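Mitsuko Hirose had promised the workshop a wall by July. The arm, which she had named Grosel after a disappointing uncle, had promised nothing.

"Thirty seconds a brick," she told it. "My nan could do better, and she'd bring biscuits."

Grosel considered the brick. It had considered the last one for 77 seconds.

"Planning permission?" asked Nakajima from the doorway.

"Pending," said Mitsuko, and put the kettle on. 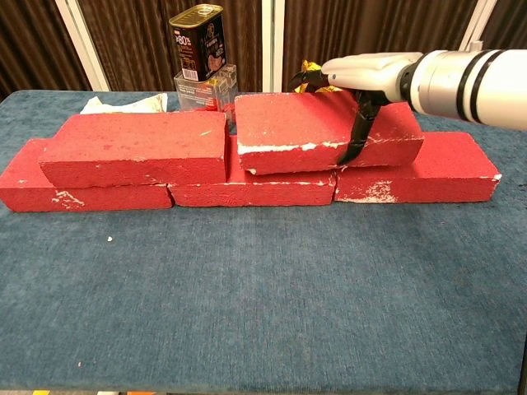
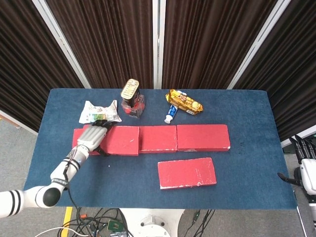

Grosel and the red bricks, workshop table.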